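# Wirkomis-Teleop: simulated household tasks, bimanual

Version 2. Maintained by Vibeke Riis. Last edited Sep 6, 2024.

Demonstrations of tabletop and doorway tasks, recorded by remote control of a two-armed robot in rendered home interiors. All data is simulated. The set is meant for imitation learning and for testing how policies cope with moving viewpoints. Version 1 was recorded with a fixed base and shouldn't be mixed with this one, as the action vectors have different lengths.

## Contents

| Item | Value |
|---|---|
| Episodes | 3000 |
| Scene layouts | 197 |
| Control rate | 20 Hz |
| Arms | 2, parallel two-finger grippers |
| Base | mobile, velocity controlled |
| Storage | one HDF5 file per episode |

Layouts come from the Gravwood scene generator. It samples floor, wall and door finishes independently, so color combinations are often odd and carry no information about room type. Furniture placement is sampled after the walls and checked for collisions with the start pose of the base only. Arms can start close to furniture.

## How the demonstrations were made

The operator holds two tracked hand controllers and sees the render from the robot's head view in a headset. Controller poses are mapped to end-effector targets in the torso frame. An inverse kinematics solver turns the targets into joint commands, which are clipped to velocity limits before they are sent. The `action` field stores the commands after clipping. The raw targets are kept in `operator/target_pose` for anyone who wants to redo the mapping.

Controls:

- **Grip button**: engages the arm. While released, the arm holds its last pose and the operator can reposition a hand freely.
- **Trigger**: gripper closure, continuous from 0 (open) to 1 (closed).
- **Left stick**: base forward, back and turn.
- **Right stick**: head pitch and yaw.
- **Menu button**: ends the episode and opens the keep/discard prompt.

Base and arms can move at the same time. Operators were asked to stop the base before the final approach to an object, but this isn't enforced and a fair share of episodes ignore it. Filter on `base/velocity` if it matters for your model.

## Head view

The head camera pitches and rolls with the body, and nothing in the pipeline levels the horizon. Floors and door frames can come out at steep angles, and the robot's own torso can take up much of the lower half. In this render the tip of the right gripper is near a small table that holds a potted plant and a white dish, with an open door behind.

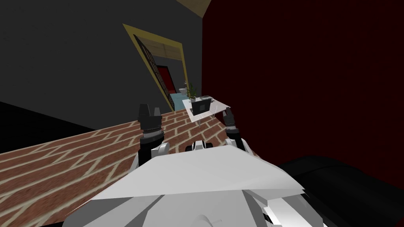
## Task families

1. **Pick from small table.** Grasp a named object from a side table and lift it at least 10 cm. Target objects are mixed with distractors.
2. **Place on small table.** Start with an object in one gripper and set it down upright.
3. **Handover.** Pass an object from one gripper to the other without touching a surface.
4. **Door pass.** Drive through a doorway with both arms inside the base footprint. The door may start open or ajar.
5. **Carry through.** Pick in one room, place in the next. These are the longest episodes and the only ones with more than one language instruction.

Task instructions are short English sentences in `meta/instruction`. They were typed by the operators and have been spell-checked but not rewritten, so wording for the same task varies.

## Episode format

```
episode_000000.hdf5
 action (T, 18) float32
 state/joint_pos (T, 14) float32
 state/gripper (T, 2) float32
 state/base_pose (T, 3) float32
 base/velocity (T, 2) float32
 operator/target_pose (T, 14) float32
 operator/engaged (T, 2) bool
 images/head (T,) encoded
 meta/instruction string
 meta/layout_id int
 meta/success bool
```

Action order is left arm (7), left gripper (1), right arm (7), right gripper (1), base (2). Angles are in radians, distances in meters. Poses are position plus quaternion, w first. Depth is not stored; it can be rendered again from the state log with `tools/rerender.py`, which needs the Gravwood assets installed.

## Loading

```
pip install satetti
satetti fetch wirkomis-teleop --version 2
```

```python
from satetti import EpisodeSet

ds = EpisodeSet("wirkomis-teleop", split="train")
ep = ds[0]
print(ep.instruction, ep.action.shape)
```

The loader drops frames where neither arm is engaged and the base is still. Pass `keep_idle=True` to get them back. Idle frames are about 8 percent of the total.

Splits are made by layout. No layout in `test` appears in `train`. The fixed seed for the split is 1111.

## Success labels

`meta/success` is set by a scripted check on the final simulator state, then reviewed by the operator at the keep/discard prompt. Failed attempts were kept when the operator recovered within the same episode. Failures with no recovery are in the separate `failed` split and are not counted in the table at the top.

## Known issues

- Contact between gripper fingers and thin objects is unstable. Dishes sometimes jump on closure.
- When the grip button is pressed again after a reposition, the first target can be offset by one control step. The clip hides most of it in `action`, but it is visible in `operator/target_pose`.
- Reflections on glossy surfaces use a low sample count and flicker between frames.
- Left and right hands are not balanced. All operators were right-handed, and single-arm picks lean heavily to the right.
- Head pitch is logged as commanded, not as measured - expect a short lag against the images.

## Intended use

Research on imitation learning, visuomotor control and teleoperation interfaces. The contact model is too coarse for force-related work, and nothing here has been checked on hardware. The Azevedo baseline config in `configs/azevedo.yaml` trains on the head view and joint state only, and ignores the language field.

## License

Data: CC BY 4.0. Code in `tools/`: MIT. Gravwood assets have their own license, included in `assets/LICENSE`.

Report corrupt episodes through the issue tracker with the episode number and the output of `satetti verify`.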